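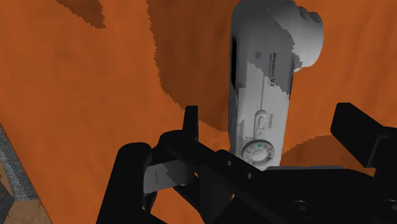
Up close with the gripper! Can you find the green dot on the camcorder's dial?

My Day with a Robot Arm
by Dayana Rivadeneyra

Last April I got to go to the open day at Sovuvitz, and I've been wanting to tell you about it ever since! They do lots of their robot work inside a computer, in a pretend room with a bed, a window and a big orange table. The robot in there is pretend too, but it's a copy of a real kind of arm.

Sohail Cheema showed us around. He told us an arm like this is a bit like yours (shoulder, elbow, wrist), except that it ends in a gripper with two fingers. Try picking up a pencil with just your thumb and one finger. Tricky, right?
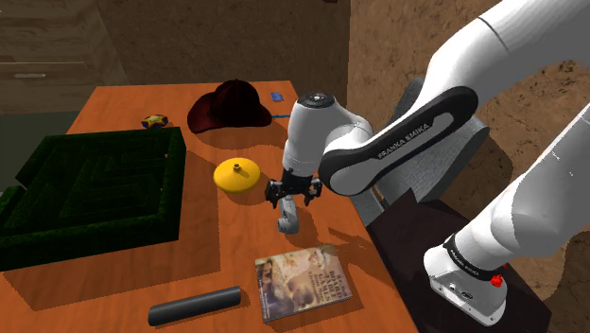
The arm reaches over the table. Look for the dark red cap and the green maze.

Why so many different things on one table? A flat book and a round yellow thing can't be grabbed the same way, so the robot has to work out where each one is and how wide to open its fingers. I asked if it ever drops stuff. "All the time!" said Sohail. In a pretend room you can start over 100 times and never break a camera.
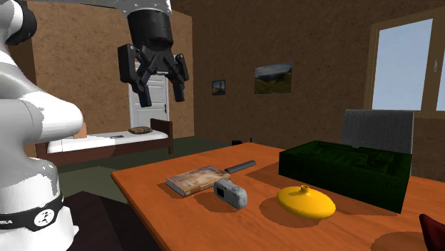

Try it at home

Put 4 things on a table and ask a grown-up to be your robot. They close their eyes, and you say "left," "down," "open," "close." My robot took 12 tries to get a spoon!

We use cookies to remember your settings. OK
Share (40)
© 2022 Prerari Kids | Contact us | Back to top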